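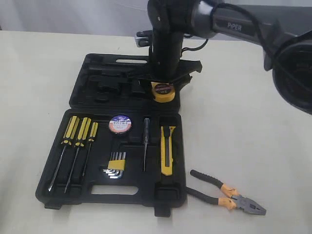
The shared tool case, open on the white table. Item 3 refers.

Kondia Court Residents' Association
Minutes of the general meeting, 2018-04-28

Present: Arif Miah (chair), Dilruba Matubbar (minutes), Graham Naylor, Ashraful Paul, and the couple from the top floor, who left during Item 2 and can't be blamed.
Apologies: Takeshi Onishi, who sent a note. See Item 3.

1. Minutes of the last meeting
Approved, after Graham asked that "Mr. Naylor shouted" be changed to "Mr. Naylor spoke up." Changed.

2. Bike room
The door still sticks. Howlader Property Services have written to say the door is "within tolerance." Ashraful asked whose tolerance. Arif will write back, using a different word. Discussion then moved to the child's scooter that has hung from the pipe since September. It stays up until its owner claims it or outgrows it.

3. The tool case
This took most of the evening.

The case was bought so that residents would stop knocking on Graham's door to borrow his. It has worked in the sense that they now knock on Graham's door to ask where the case is.

Dilruba read out what is in the bottom half: three screwdrivers with the striped yellow and black handles, the hex keys in their yellow holder, the small precision screwdriver, the yellow utility knife and the roll of tape. The tape measure was also there. Arif said this was better than he had feared. Graham said it was worse than he had paid for.

The lid was then discussed. Several of the molded spaces on the left are empty. Graham holds that each of them was made for a tool and that each tool is now in somebody's kitchen drawer. Ashraful holds that some cases are sold with spaces nothing goes in, to make you feel you should buy more. The receipt from Guler Hardware would settle it. The receipt was kept in the case.

Takeshi's note was read. He says he borrowed the hex keys once, for a bed, and returned them the same night with none missing. He would like this minuted. It is minuted.

Dilruba proposed a sign-out sheet on the inside of the closet door, with name, apartment, tool and date out. Graham wanted a column for condition on return. Ashraful wanted to know who would be judging condition. Graham said he would be willing. The column was voted down, three to one.

Agreed:
The whole case goes out, or a single tool goes out, but it gets written down either way.
Tools go back in the slot that fits them. If you have to lean on the lid to get it shut, it's the wrong slot.
The knife goes back with the blade in.
Replacement rolls of tape are bought by whoever finishes the old one. Leaving one inch on the roll counts as finishing it.
An amnesty for missing tools runs until the next meeting. Leave them outside Apartment 19 and no questions will be asked. Graham asked if he could ask one question. He may not.

4. Hallway shelf
Daline Joinery have quoted $177 to put up the shelf by the mailboxes. Ashraful offered to do it for nothing with the tools we already own. There was a pause. Arif pointed out that we don't own a drill, or at least can't find one. Ashraful said he could borrow his brother's. It was agreed to let him try, with up to $50 for brackets and screws, and to keep the Daline quote somewhere safe (not in the case).

5. Any other business
Graham has again asked for a lock on the tool closet. Arif reminded him that there was a lock, and that the key was lent out. Deferred.
Dilruba asked that somebody else take the minutes next time. Deferred.

Actions
Arif: letter to Howlader about the door.
Dilruba: sign-out sheet, and a pen on a string.
Ashraful: brackets, screws, brother's drill.
Graham: to look for the receipt, including at home.

Next meeting in the lobby, same time. Bring a chair.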